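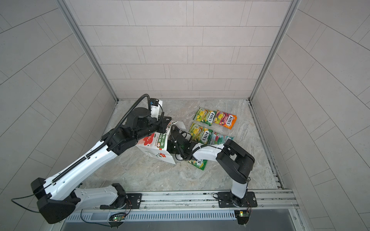
Building a two-armed cell in a shared workshop
Handout 3: the booth, the rail and the first bagging exercise
Notes by Triin Kivi, for the evening group at Mudasden
Revised 15 October 2018

Welcome back, and thank you to everybody who stayed late last time to help sweep up. I promised to put in writing what I had been saying over the noise of the extractor fan, so these notes cover the frame, the mounting rail, the cabling and the exercise with the paper bag and the sweets. If you missed the session you should be able to follow along, though I would still ask you to come and put your hands on the thing before you try anything at home.

1. The booth

We line our booth on three sides and leave the front clear for getting in and out with a screwdriver. The tiled look is pale grey, brick pattern, with darker lines between the courses. Žydrūnas Vītola would have liked something plainer, and he has a point, as a plain wall makes life easier for any camera software that has to find the edges of things. I like the tiles. They make it very easy to see when you have leant on something and shifted it, because the lines stop meeting in the corner.

The uprights in the back corners are aluminium extrusion, and if you are buying your own I would get lengths cut by the supplier if you possibly can. I spent most of August filing ends square and I don't recommend it to anyone. Check each corner with a proper square before you tighten it, tighten everything a little, check again, and then go round once more. People always want to do one corner up hard and move on, and then the last one won't close!

The floor is marble-patterned and rather handsome, but it does make small pale objects harder to pick out. Keep that in mind when you choose your test pieces. The narrow metal channel along the right-hand side gathers dust and bits, so please run a brush down it at the start of each session. A stray screw in there will find its way under something sooner or later.

2. The rail and the bases

Both arms are bolted to a single slotted rail along the front. When we first planned this in the Govetti room we had each arm on its own little table, and you may remember how that went: every time somebody knocked one table, all our positions were wrong and we had to start over. With a shared rail the two bases keep their distance from each other, which matters more than you might think when one hand has to meet the other over the same spot.

Points to watch when you mount a base:

Put all the screws in loosely before you tighten any of them.
Tighten across the plate, corner to opposite corner, a bit at a time.
Mark the position on the rail in pencil once you're happy.
Write the positions in the blue notebook (the pencil does rub off).

The small circuit boards hang from the front of the rail, one under each arm. It's a handy place for them while we are still changing things, and a green light there is easy to spot from your stool. It is also exactly where a sleeve will catch. Cuffs rolled up, please, and no lanyards.

3. Cables

I could talk about cables all evening, and some of you will say that I have. The long forearm has a ribbed carrier running along the top, and you want the cable lying easily inside it with no twist. At the joints it needs enough slack to follow the arm all the way through its movement, with a loop that doesn't droop into the work. The way to find out is to switch the power off, support the arm properly, and take it gently by hand from one end of its travel to the other while a second person watches the cable. Do this slowly. If the cable goes tight anywhere, stop and give it more length at that joint.

The wrist is the worst place, with the gripper and the little camera both wanting a share of the room. I like a coil that goes up and over the top of the wrist. Tie it at both ends and leave the middle alone.

4. The bagging exercise

Now for the pleasant part. One arm holds a paper gift bag by its top edge, with the opening facing up, and the other picks a packet from the floor and drops it in. It sounds like nothing at all, and it will keep you busy for weeks.

Our bag is white, with a big red flower and a green band of Chinese characters down one panel, and the packets are flat FOX'S sweets in several colours. The bag is a good teacher. Paper gives when you squeeze it, it swings when you lift it, and it tilts towards whichever corner is heavier. Start with the gripper closing very gently on the top edge and raise the bag only slightly off the floor. If you lift it high you give it more room to swing, and the other arm has further to reach.

For the packets, lay them flat and spread them out to begin with. Once you can manage that, let two of them overlap a little – you'll be surprised how much harder it is to take hold of one without dragging its neighbour along. The picking arm should come down from above with its fingers pointing at the floor, and it should have a resting position to one side of the bag, well away from the opening.

Run the whole thing at the slowest speed for your first 11 tries. I know it's dull. Keep a hand near the stop button and keep your other hand out of the booth altogether. Note down each try in the log, including the bad ones, and put a word or two beside it about what the bag was doing at the time.

5. Money, and things to read

Several of you have asked what it would cost to make something similar. The frame, rail and floor for the Plorkora build came to 1699 euros, without the arms, and we were careless with offcuts. You could do it for less with second-hand extrusion. Žydrūnas keeps the parts list and is happy to go through it with you, but do catch him before he gets his coat on.

The chapter from Dambrauskienė on gripping soft materials is in the ring binder by the sink. Read the first half for next time and skip the sums unless you enjoy them.

6. Before next session

Work in pairs and bring:

a sketch of the booth you would build in the space you have, with measurements;
a paper bag of your own choosing, any size that stands up by itself;
five flat things to put in it, nothing that will leak;
your log sheet, filled in as far as you have got.

If your arm is making a clicking noise at the elbow, leave it switched off and tell me before you undo anything.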